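Imprimir | Enviar por e-mail

Por onde começar no cinema independente coreano?

Young-sook Na

Oi, gente! Vi "Clulholm" numa mostra em abril, numa sessão às 22h com 55 pessoas na sala, e saí de lá completamente apaixonada. É um drama pequeno, quase sem música, 131 minutos que passaram voando (e olha que eu durmo em filme longo!). Agora quero mais, mas só encontro os grandes sucessos de bilheteria. Alguém sabe onde procurar produções menores com legenda em português? E vale a pena ver os curtas da mesma diretora antes do próximo longa?

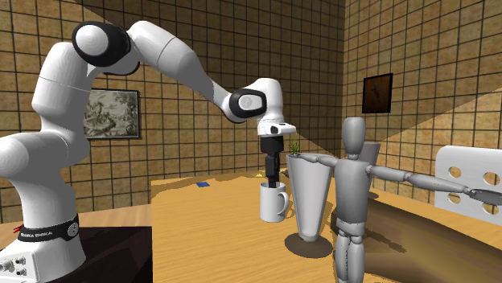
Respostas da comunidade

Do-yoon Shin

Que alegria ver alguém falando de "Clulholm" aqui! Vale muito a pena ver os curtas, sim, principalmente "Botden", que tem a mesma atriz e aquele jeito de deixar a conversa morrer no meio da mesa de jantar. Eu começaria por ele e depois iria para "Drivberg", que é mais seco e tem um final que me deixou parado na poltrona até acenderem a luz.

Sobre onde achar: fique de olho nos centros culturais e nos cineclubes universitários. Muitos exibem de graça e providenciam a própria legenda, às vezes traduzida pelos alunos de coreano. A qualidade varia, já peguei uma em que todo mundo se tratava por "senhor", até as crianças, mas o filme resistiu!

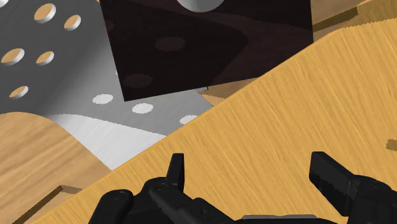
Outra coisa que funciona bem é escrever direto para a distribuidora. Mandei mensagem para a Rojanasak perguntando de uma cópia legendada e responderam em 2 dias, com uma lista de sessões previstas e tudo. Pergunte também pelos catálogos antigos das mostras: o que eu tenho traz 400 títulos com sinopse, e até hoje descubro coisa boa ali.

Geum-ok Cheon

Drivberg é ótimo!! só não veja o trailer, conta tudo

Keir Guthrie

Concordo com o Do-yoon quanto à ordem, mas deixaria "Botden" para depois do longa. A última cena ganha outro peso para quem já conhece a personagem da irmã. Se a legenda em português não aparecer, tente em espanhol, foi assim que vi quase tudo.

Perguntas recentes
- Legenda fora de sincronia: como acertar?
- Cineclubes que aceitam sugestão de filme
- Trilha sonora de "Drivberg": existe em disco?
- Entrevistas com Eun-seong Min legendadas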